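Getting Marks Off a White Table (and Keeping Them Off)

I love a white worktop. I also sand things, paint things and drop things, so mine spends most of its life looking like the floor of a bus. After years of scrubbing too hard, I've settled on a routine that takes three minutes and doesn't chew up the finish.

Dry first, always! Grit plus a wet cloth equals scratches, and I have the scratches to prove it. I use a soft dustpan brush, working toward me, and then a barely damp cloth. 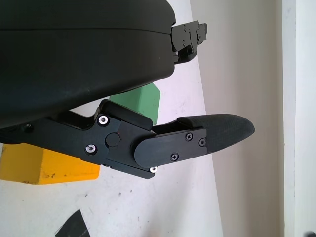 Screws are my worst offenders. They roll, they hide under the cloth, and then you drag one right across the table and say a word. I sort by finish before I do any wiping – bright silver heads in one jar, black ones in the other – and a pale top helps a lot, with the dark little devils showing up nicely against it. Baby food jars are perfect for this.

For scuffs, I go gently: a drop of dish soap, warm water, small circles, and dry it right away. If that doesn't shift them, a paste of baking soda on a fingertip usually will (try it on a corner first, please).

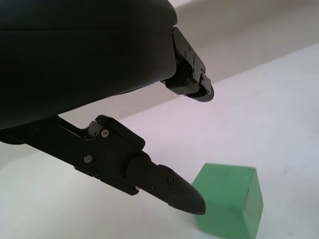 Nusrat Jafri wrote in that she skips the baking soda and uses a plain white pencil eraser on her scuffs, then brushes off the crumbs. I tried it on my old Inga desk and was very pleased, although it's slow going on anything bigger than a thumbprint.
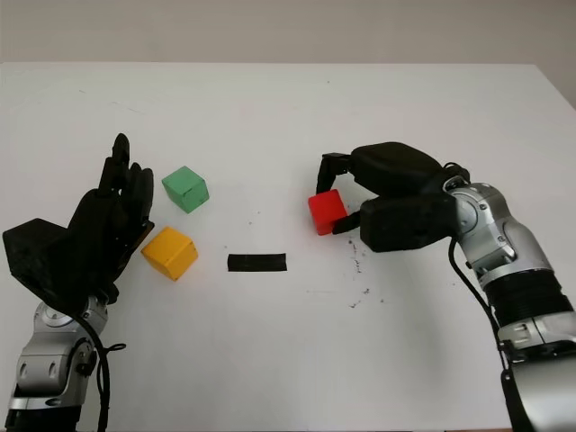
Photo: Stulledgate Workshop Notes

Tape is handy for marking a spot in the middle of the table, and a short black strip is easy to find again on white. Just don't leave it there until July! Peel it back low and slow, and rub off any stickiness with a little cooking oil, then soap. Painted wooden blocks, like the green and yellow ones, get a wipe with a damp cloth and no soaking. Let them dry on a towel before they go back in the box.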